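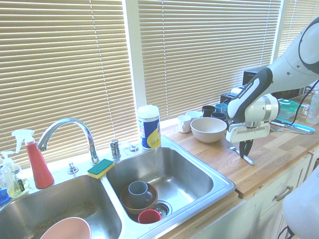 Cusero opens kitchen teaching programme in Dritham

Four working kitchens now in use for showing robot arms how to wash up, clear and put away

DRITHAM, January – Cusero, which makes training software for robot arms, has opened a teaching programme in which operators show a robot everyday kitchen jobs by hand or by remote control. The programme, called Willura, runs in four kitchens in Dritham and is carried out with the property firm Landry, which owns the buildings.

Each kitchen has a sink, worktops, cupboards and drawers of the usual kind, and is stocked with ordinary crockery and cutlery. The jobs are the ones people do after a meal: moving mugs and bowls from the worktop to the sink, picking up forks and spoons, standing a sponge back on its ledge, opening a drawer and closing it again.

An operator can teach a job in one of two ways. In the first, the operator takes hold of the arm and guides it through the movement while the software stores the position of each joint. In the second, the operator sits at a desk and moves a smaller copy of the arm, and the full-sized arm in the kitchen follows. The opening and closing of the gripper is worked by a trigger on the copy. Cameras fixed beside and above the workspace record every attempt from start to finish.

Guiding by hand is used mainly for short movements, such as lowering the gripper over the handle of a fork. Remote control is used for longer jobs and for anything over the sink, where an operator standing alongside would block the cameras.

Willura's current list has 43 jobs. Cusero intends to record 1,000 attempts at each one, with the crockery moved to a new position before every attempt. Failed attempts are kept and labelled as such. If a fork slips or a mug is set down on its side, the operator carries on and tries to put it right, and the recovery is stored with the rest of the recording.

"A fork lying flat on a wooden worktop is one of the harder things we ask for," said Gordon Dufour, head of teaching at Cusero. "There is very little height to get hold of, and the fingers have to come down close to the wood without pressing on it. A person with a bit of practice can feel their way through that at the controls. We want the arm to learn from how they do it."

Dufour said the kitchens had been left much as they would be in use. "There are blinds at the windows and the light changes through the day. There are bottles and wipes behind the sink. Our first recordings were made on a bare bench, and the arm did well there and badly everywhere else. So we moved."

New operators spend three days in training before their recordings are added to the main collection. They begin with mugs and plastic cups, go on to bowls, and finish with cutlery. Sessions are kept short, and operators change places between the desk and the kitchen, where one person resets the dishes and stays within reach of the stop button whenever the arm is powered.

The arms are supplied with two-finger grippers. No changes have been made to the crockery or cutlery, and no markers or stickers are used to help the software find them.

Landry has agreed to make the kitchens available until the present list of jobs is complete. After that, the two firms will decide whether to add laundry and bed-making, both of which would need a second arm.

Recordings from Willura will be used first in Cusero's own software. Research groups that would like access can apply through the Cusero office in Dritham. Applicants should say which jobs they are interested in, which arm they use, and whether they need recordings made by hand guiding, by remote control or both.

Visits to the kitchens can be arranged for members of the press, mornings only. Visitors will be able to try the remote controls under supervision.

About Cusero

Cusero makes software for teaching robot arms by demonstration. It is based in Dritham.

Press contact: Gordon Dufour, Cusero, Dritham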